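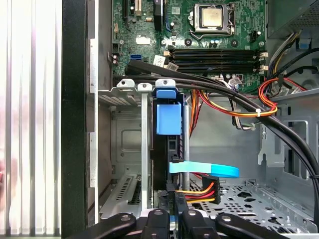

Company > About Elness > Who We Are and What We Publish

Elness compiles earnings and audience data for film, television, music and sport. We were set up in Nudport as a two-person research desk serving talent agencies, and the head office is still there. The company now employs 19 analysts and editors.

Our main product is the Driltetti Index, a monthly table of 300 working entertainers and athletes. Each entry combines reported fees, endorsement income, touring receipts and a visibility score drawn from print, broadcast and social media mentions. Names enter or leave the index once a year, in August, after the annual review. Between reviews only the rankings change.

Sources and method

Figures come from public filings, box office reports, published contracts and direct submissions from agents. Submissions are accepted with supporting documents only. Where two sources disagree, the lower figure is used until the difference is settled. Income from property, family trusts and private investments is left out — it can't be checked to the same standard. All amounts are stated before tax and before agents' commission.

The visibility score is calculated from a fixed list of 3,000 outlets. Reprints of the same story count once. The weight given to each outlet is set at the start of the year and is listed in the method notes supplied with every subscription.

Ownership

Elness is owned by Vasiliauskas, a privately held publishing group. The group has no seat on the editorial desk and receives the index at the same time as other subscribers. We do not accept payment for inclusion, and staff may not represent performers or hold shares in talent agencies.

Subscribers and corrections

The index is licensed to 200 subscribers, mainly advertisers, broadcasters, event insurers and entertainment magazines. Single tables may be quoted in print with credit to Elness. Longer extracts need a license.

Correction requests should name the table, the entry and the figure in question. Accepted corrections appear in the next monthly release — earlier tables are marked as revised and kept in the archive.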